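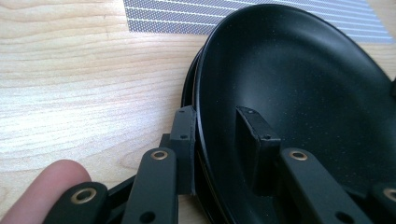
A black non-stick pan on a light wooden tabletop. The kitchen is where most buyers slow down.

The Open House Habit

I have been to 105 open houses and bought one house. I know the number because I kept the flyers in a shoebox, and last January, when I finally had a house with a cupboard to put the shoebox in, I sat down on the floor and counted them. My sister thinks I should have thrown them out. She may be right, but I like going through them, the way other people like going through old holiday snaps.

We were looking in Gurholm, which if you don't know it is the old mill end of town, down past the rail yards, all narrow lots and steep roofs. When we started, people still made a face when you said you were looking there. By the time we'd finished they were asking if we knew of anything coming up. That's what two and a bit years of looking will do.

The first few you do very badly. I wandered around other people's bedrooms whispering, as though somebody was asleep in them. I said "lovely" about everything, including a basement that smelled like a wet dog. I came home with no idea how many bathrooms the place had, but I could have told you the colour of the tea towels. My husband was worse. He'd find the workbench and we wouldn't see him again until the agent started turning the lights off.

Then I met Consuelo Zepeda, and I got a bit better at it.

Consuelo sold houses in Gurholm for a small brokerage called Stoleck (two desks and a very sad ficus, over the pharmacy). She wasn't our agent at first. She was running an open house on Lidness Avenue, a brick semi with a lovely porch, and I'd been standing in the kitchen for ages opening and shutting the same drawer. She came over and asked what I cooked. I said soup, mostly. She said, "Then why are you looking at the oven?"

I've thought about that more than is probably healthy! I was looking at the oven because it was enormous and had six burners, and I had started to imagine a whole other woman who lived there and roasted things. Meanwhile the sink was about the size of a shoebox and the only bit of counter was on the wrong side of the fridge. I'd have been miserable in that kitchen inside a month, and I'd been in there twenty minutes mentally hanging up my apron.

So after that I went to open houses with a bag of habits, most of them pinched from Consuelo.

I stand at the sink and pretend to drain pasta. Where does the pot come from, where does it go, who do I bump into? You feel like an idiot, but everyone at an open house is doing something odd, and at least you learn whether there's anywhere to put a hot pan down. You would be amazed how many renovated kitchens have nowhere to put a hot pan down. There'll be an island the size of a pool table and it's on the far side of the room from the stove, so you've got to carry your dinner across like a waiter.

I turn every tap on, and I leave the hot one running while I look at something else. I flush. My husband was mortified by the flushing for a good year and then one day I heard him doing it upstairs without being asked, and I knew we'd turned a corner.

I go outside and stand across the road for ten minutes. You don't have to do anything. Just stand there and look at the roofline and the gutters and see who walks by. We crossed off a perfectly nice bungalow because in those ten minutes four separate trucks used the lane as a shortcut, and I rather liked another place more because an old fellow stopped to tell me which of the neighbours had the good plum tree.

And I go back at a rotten time. Half past five on a grey evening is ideal. Anything looks good at two in the afternoon with the blinds up and a bowl of lemons out. I've nothing against lemons, by the way. I've since put out a bowl of them myself when we sold our condo, and the stager (yes, we had a stager, don't start) told me to get more.

The staging is a subject all its own. After a while you start recognizing the furniture. There was a mustard armchair I saw in three different houses in one spring, and I got quite fond of it. The same framed print of a heron turned up in Lidness Avenue and then again in a condo by the river, where it was hung in the bathroom, poor thing. What I learned to watch was the size of the bed. If there's a double in the main bedroom and it's shoved up to the wall, somebody has worked out that a queen won't fit. Take a tape measure. Ours was a little yellow one that lived in my coat pocket, and I've had more use out of it than out of any app.

Now, the money. I'm not going to tell you what we paid, because my mother reads this magazine. But I will tell you about the Aoun place, since I still bring it up at parties.

The Aouns had lived in it for decades and raised five kids there, and it had a sunroom at the back with the original windows and a pear tree you could nearly reach from the step. It was listed as 1,000 square feet, which it might have been if you counted the porch and felt generous. The condo fees on our old place had been 245 dollars a month and I had it all worked out on the back of an envelope, how much further we could stretch with those gone. We put in an offer. So did everyone else. There were 7 offers on the table by suppertime, and ours, Consuelo told me very kindly, was "in the conversation," meaning it was fifth.

I cried in the car. I'd already decided where the piano was going, and we don't own a piano.

What Consuelo did then was take me for a coffee and ask me to write down what I'd liked about it, leaving out anything that belonged to the Aouns. So not the pear jam on the shelf, not the kids' heights pencilled on the door frame, not the nice smell. It was a surprisingly short list. Light at the back. A door from the kitchen straight outside. A bath. A street where people stop. I carried that bit of paper around for the next eight months and it did more for us than all the filters and saved searches I'd set up, which mostly sent me parking spots.

The house we bought isn't one I'd have gone to see on my own. The listing photos were taken in what must have been a power cut. There was brown carpet up the stairs, and on it went, right into the bathroom, around the base of the toilet. The flyer called it "a solid home awaiting your personal touch" and I remember reading that out loud in the driveway in a mean voice. But there was the light at the back, coming in low over the neighbour's garage. There was the door. I drained my pretend pasta and put my pretend pot down on a real counter, right beside the stove, and my husband called down the stairs that it flushed.

We've been in since the fall. The carpet's gone from the bathroom but it's still on the stairs, and I've stopped noticing it, so it'll probably be there for the next people. The back door sticks when it rains. The bath is avocado green and I've been told by several friends that this is coming back in, though none of them have offered to swap.

The trouble is I can't stop going. There was one on the next street over just last month, a storey and a half with blue trim, and I told my husband I was popping out for milk. Consuelo was at the door with her sign-in sheet. She looked at me, and she looked at my coat pocket where the tape measure was, and she handed me a flyer.

The bedrooms were tiny. Good counter, though, and the mustard armchair was in the front room, next to the window.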